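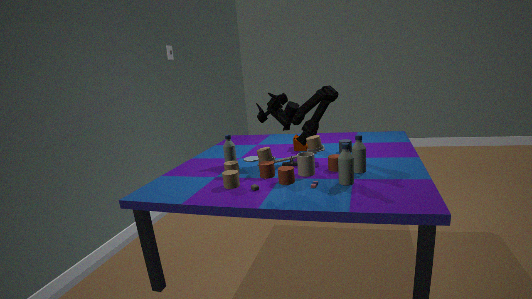

Keeping a Small-Town Laundromat Open All Year

4 April 2023

Print this page | E-mail this page

The laundromat on the corner in Vusberg opens at six in the morning and takes its last wash at nine at night. The woman who owns it bought the business eight years ago from a couple who were moving to be near their grandchildren. Before that she kept the books for a feed store. She asked us to leave her name out of the article, on the grounds that everyone in town knows who she is anyway and people outside of town don't need to.

We talked in the back office on a slow afternoon, with the dryers going on the other side of the wall.

She had never planned on owning a laundromat. "I was a customer," she said. "My washer at home broke and I didn't have the money to replace it right away, so I came in here every week for most of a winter. I got to talking with the owners. One day they told me they were going to sell, and I went home and did some figuring on the back of an envelope. I still have the envelope. The figures were all wrong."

What was wrong with them?

"Water. I had the water at half what it is. And I didn't put anything down for sewer, which in this town is charged on top of the water and goes by how much water you use. The first bill I opened, I thought it was for the whole quarter. It was one month."

She spent her first year learning the machines. The previous owners had done most of their own repairs and left her a shelf of manuals, some of them for washers that had been hauled off long before. A repairman from Dradthorpe came out when she was stuck, and he charged for the drive. She started watching what he did and writing it down.

"Door gaskets I can do. Belts, drain valves, coin slides, igniters on the dryers. I don't touch the control boards and I don't touch the gas line. If it's one of those I put the sign on it and make the call."

The sign is a piece of cardboard on a loop of string. She said customers will still put quarters in a machine that has the sign hanging on it, so now she tapes over the slot too.

Most of her trade comes from renters, and from farm families who don't want barn clothes in the washer at home. Summer brings people from the campground at Marnari, who come in with wet sleeping bags and want the biggest machine. July is her best month. February used to be her worst, until she began offering drop-off service by the pound.

"I held off on drop-off for a long time, because it's labor," she said. "Somebody has to stand there and fold. But the folks who own this kind of place in bigger towns all told me the same thing, that self-service pays the rent and drop-off pays you. So I tried it with two customers, both of them older men living alone. Then one of their daughters told her friends."

She now washes for a dentist's office, a hair salon and a small inn, along with the household bags. Each bag gets a numbered tag, and the number goes in a notebook with the weight and anything the customer wants done differently. One person wants no dryer sheets. Another wants the socks left unmatched, and she has never asked why.

Has she ever lost anything?

"A pillowcase. I paid for it. It was part of a set, so I paid for the set." She thought about it some more. "Found it behind the folding table when we moved it to paint. I called her up and she said keep it."

The painting was part of a larger job. When she took over, the walls were a brown that she said made clean clothes look dirty. She closed for three days and did the walls in off-white, put in brighter lights, and replaced the bench by the window with chairs that have backs. She expected complaints about being closed and got a few. The chairs have been more popular than anything else she has done.

"People sit here for an hour and a half. I used to sit on that bench myself, so I knew about it."

The biggest expense came two years ago, when she bought four new front-load washers to replace top-loaders that were using far too much water. She took out a loan from the bank in Mwakyusa after the one in town turned her down. She pays it every month and did not want to say how much it is. Her water bill did go down, and she said the savings cover a fair part of the payment, though not all of it.

She raised prices at the same time, by a quarter a load. "I put a notice up a month ahead. I wrote down exactly what it was for. I had one man tell me he was going to drive to Dradthorpe from now on, and he did, for a while. It's 52 miles there and back."

Asked what advice she would give to someone thinking of buying a laundromat, she started with the bills. She would want to see every utility bill for two full years, on the power company's or the city's own paper, and she would not accept a typed-up summary. Then she would go sit in the place on different days and see how many machines were running.

"Go on a Sunday and go on a Wednesday. Sunday anybody's place looks good."

She would also look at the drains, and ask how old the water heater is. Hers gave out during her second winter on a Saturday morning. The replacement could not be put in until the following Tuesday, and she ran the whole weekend on cold water with a handwritten note on the door. She now keeps $1,000 in a separate account that she does not touch for anything except a breakdown. When it gets used, she builds it back up before she buys anything else.

The hours are the part of the job she likes least. She has a part-time worker who closes four nights a week, and a high school student on weekends. The other nights she locks up herself. She cleans the lint screens every evening and has the ducts behind the dryers cleaned out twice a year. A laundromat where she once lived had a dryer fire, and she doesn't care to see one up close again.

She has not taken a full week off since she bought the place. Last fall she managed four days at her sister's, and called in on two of them.

"They were fine," she said. "They'd run out of change one night and gone over to the gas station for quarters. I would have done the same thing."

She has been asked about putting in card readers, and is still deciding. The younger customers want them. The company that sells them takes a fee on each load, and some of her regulars pay with quarters they save in a jar all week. If she does it, she will leave the coin slots working next to the readers.

A buzzer went off on the other side of the wall, and she got up to move a load of towels for the inn.

Print this page | E-mail this page

Contact us | Copyright 2023. All rights reserved. | Back to top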